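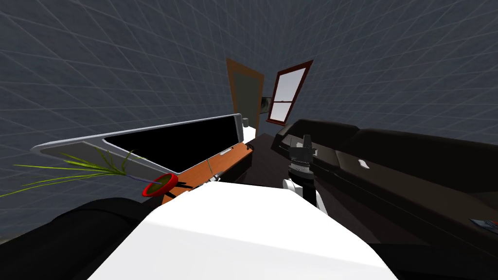 How long does a sourdough starter take to get going?

Plan on one to two weeks. A warm kitchen speeds things up and a chilly one drags them out, so go by the bubbles and the smell (tangy, a bit like yogurt!) and try not to worry about the calendar.

Which flour do you use?

We love the stoneground rye from Morgan Mill for feeding, and plain bread flour for the loaf itself. Any whole grain flour will wake a starter up, though, so start with whatever is in the cupboard.

My starter went flat after day three. Did I kill it?

Almost certainly not! A lively start followed by a sulk is completely normal. Keep feeding once a day and give it a good stir.

How much water goes in the Skoremthorpe loaf?

326 grams, with 600 grams of flour. It makes a fairly firm dough that's lovely to handle – if you've only ever wrestled with the sticky kind, you're in for a treat.

Can I halve it?

Sure. Use 300 grams of flour, halve everything else, and start checking the crust early, as small loaves brown fast.

Do I need a Dutch oven?

It helps a lot with the crust, but a baking stone and a pan of hot water underneath will get you a great loaf too.

Can I leave my starter in the fridge?

Yes, and most of us do. Feed it once a week, then take it out the night before you bake.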